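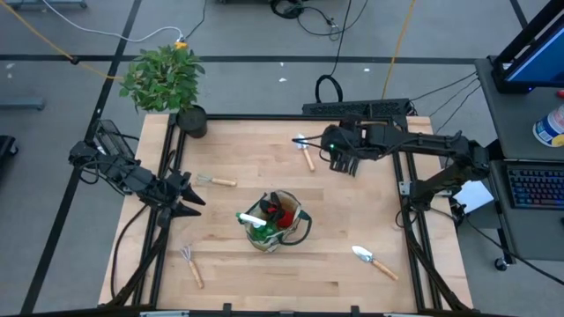
When does the shed key get handed over this season?
Heather Sutherland holds it until the end of November, then it goes to Libor Paulík for the winter.

Rodomia Garden Club -- minutes of the November meeting

Present: Heather Sutherland (chair), Libor Paulík, Roxana Rusu, Smaranda Ciobanu. Apologies from Rodica Buzatu.

The meeting opened at 7:15 p.m. The October minutes were read and accepted with one fix: the compost delivery came from Bolent, not Ellow.

Plots. Libor reported 3 plots given up and 4 names on the waiting list. Letters go out this week. Plot 14 still has standing water at the Văduva Lane end. Roxana will ask the city about the drain again.

Tools. Small hand tools are to be cleaned and oiled before they are put away. Members who have club tools at home should bring them to the shed by the end of the month. Smaranda asked for a sign-out sheet next year -- agreed.

Water. The outside taps are to be shut off at the first hard frost. Libor will do it and post a note on the gate.

Seed order. The order goes to Ellow in January. Requests to Smaranda in writing, please, with the plot number. She still has leftover onion sets if anyone wants them.

Dues. Dues stay at $15. Heather will not chase late payers by phone this year.

Other business. Roxana raised the bonfire smell from the next lot. No action for now.

Closed at 8:40 p.m. Next meeting in January, same room. Rodica to bring the coffee urn.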